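Home | Classes | Studio Rental | Join In | Contact

Wanted: 12 home cooks who hate measuring

Hi! I'm Gerasimos Triantafyllou and I'm looking for people to test recipes for a little cookbook I'm putting together here in Welholm. It's called Mevell, after my grandmother's village, and it's all weeknight food – beans, greens, lemony soups, and a frankly silly number of things to do with eggplant.

You don't need any training. If you've ever made dinner from a recipe and muttered at it, you're who I want. I need to know where you got lost, what you swapped and whether your kids ate it (mine are no help, they'll eat anything with feta on it).

You'd cook three recipes at home over a month, fill in a short form for each, then come to one evening at the Perrin Street kitchen to eat and argue. I pay 300 dollars for the whole thing, groceries included, half up front.

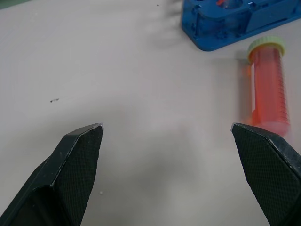
What I need from you

A working oven, a regular grocery store nearby, and blunt opinions. Please tell me about allergies when you write! Vegetarians very welcome. I already have plenty of testers with fancy knives, so beginners go to the top of the pile.

To apply, send me a few lines about the last thing you cooked and how it went. Disasters count. Write to me at the Prereck Building, Suite 216, or use the contact page, and I'll get back to everyone, even if it takes me a week or so.

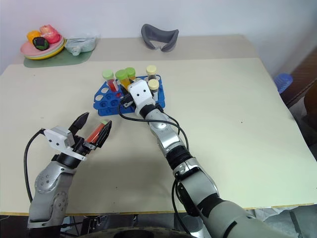 Welholm, 02/10/2018

Still a few spots open as I write this. The bean recipes are taken, but I badly need someone for the breads and the stuffed peppers – and if you've got a tiny apartment kitchen, even better, please write!

Contact | © Mevell Cookbook | Back to top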